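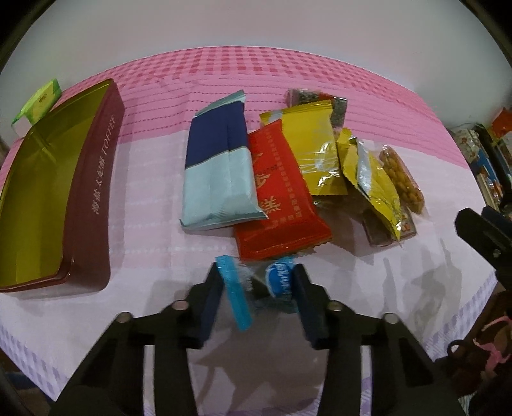
Snack packers wanted for the July care boxes

Hi all! I'm looking for people who like snacks, don't mind standing at a table for an afternoon, and can be trusted near an open packet of peanuts. If you've got that far and you're still nodding, please keep reading.

I'm Moushumi Navaratnam and I run the snack box side of Brophy, our little mail-order pantry. Twice a year we pack care boxes for students living a long way from home, and each one gets a mix of the things people grew up eating -- toffee, seaweed crisps, fried peanuts, biscuits, whatever we can get our hands on. Last time we sent out 162. This July we've promised 300, and I can't do that with just me, Fathima and my cousin's folding table.

So I need 11 people. The work is paid by the hour, lunch is on us, and you'll go home with a bag of whatever's left over (there is always something left over).

What you'd be doing

Mostly sorting. Everything comes in big mixed cartons, and we spread it out on a tablecloth first so we can see what we've got. Small things slide around less on cloth, and it's much nicer to look at for four hours than bare tabletop. Then you pick a mix for each box: something sweet, something salty, something crunchy, and one thing the student might never have tried. We keep old toffee tins and their lids for holding the tiny stuff, so if you have any at home, bring them along!

After that it's checking dates, tucking in the card, taping and stacking. Habibur Herath does the labels and he's fussy about them, so please leave the labels to Habibur.

Who I'm hoping to hear from

You don't need experience. It helps a lot if you can read some Chinese, Tamil or Bengali, as plenty of our packets don't have much English on them and I need at least two people on the allergy sheet who can read the ingredients properly. Tell me which languages you read when you write.

You'll be handling peanuts, sesame, milk and wheat all day. If you have an allergy to any of those, please don't sign up for packing -- but ask me about the phone and card-writing jobs, which happen in a separate room upstairs.

Hours

Sessions start at 1 p.m. and finish at 5, and you can do one or several. There's a short practice run beforehand, also paid, where I show you how a box goes together.

To apply, drop a note in at the Brophy counter with your name, a phone number, the afternoons you can manage and your favorite snack. I do read that last part, and Fathima uses it to decide what goes in your bag.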